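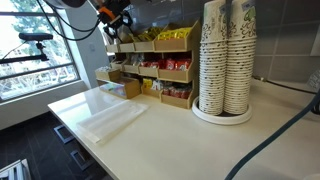 Clulimska, February

Ticket 113: Water softener, staff kitchen and washrooms
Status: closed
Opened by: Chrysanthi Katsaros, office services
Unit: Flevero twin-tank softener, plant cupboard, ground floor

Reported fault
Hard water at all taps on the ground floor. Tea has a film on it, the kettle scaled up again within a week of being cleaned, and the washroom taps have white crust round the base. Two people have also said the hot tap in the kitchen runs slower than it used to. Salt was topped up last month and the level has hardly gone down.

First visit, 08:40
Tested the incoming main and the kitchen cold tap with strips. Both read the same, so no softening is taking place. The display on the softener was lit and showed the correct time. No error code.

Salt tank: full to the line with tablet salt. Pushed a broom handle down through it and met a hard crust a short way below the surface, with a gap underneath. This is a salt bridge. It explains the salt level not dropping. Broke it up by hand and cleared the loose pieces. Brine well checked and clean.

Started a manual regeneration at 09:15 and left the unit to run. Asked reception to keep the washrooms open as normal. Bypass valve left in the service position.

Follow-up, 13:30
Retested. Kitchen cold tap still hard. The brine level in the salt tank was the same as before the regeneration, so the unit had not drawn any brine. Breaking the bridge was needed but did not fix the fault.

Checked in this order:
Brine line — no kinks, connections tight.
Float — moves freely.
Drain hose — clear, discharging to the gully.
Inlet pressure — within range on the gauge.
Injector — removed and found blocked with brown grit. The screen in front of it was in the same state.

Cleaned the injector and screen in warm water with a soft brush. Refitted with the old O-ring, which weeped, so fitted a new one from the van. Part number 104, Nikolaidis seal kit. One kit used, charge to this ticket.

Second manual regeneration started 14:20. Brine level seen to fall during the draw stage this time. Cycle ran through to the end without stopping.

Retest after the cycle
Kitchen cold tap: soft.
Kitchen hot tap: still hard. The cylinder holds the old water and will take a day or so to change over.
Washroom taps: soft after running them for a few minutes.

Slow hot tap
Separate from the softener. The aerator was full of scale. Unscrewed it, soaked it in descaler, rinsed and refitted. Flow is now the same as the cold side.

Comment from C. Katsaros
Tea is back to normal and the washroom taps have been wiped down. Can you confirm how often we should be adding salt? The sheet on the cupboard door says 8 bags a year but the last contractor told us 6.

Reply
Go by the level and not by the sheet. Add salt when the tank is a third full and don't fill it above two thirds. Overfilling in a damp cupboard is the likely cause of the bridge. I have crossed out the figure on the sheet.

The grit is the other matter. It came in on the main, probably after the work in the road outside. There is no filter ahead of the softener. I would fit one — the Flulever inline housing goes straight onto the existing pipe and can be changed without turning the building off. Quote sent separately.

Comment from C. Katsaros
Quote received, with finance. Hot tap tested soft this morning. Happy to close.

Closed. Filter to be raised as a new ticket if approved.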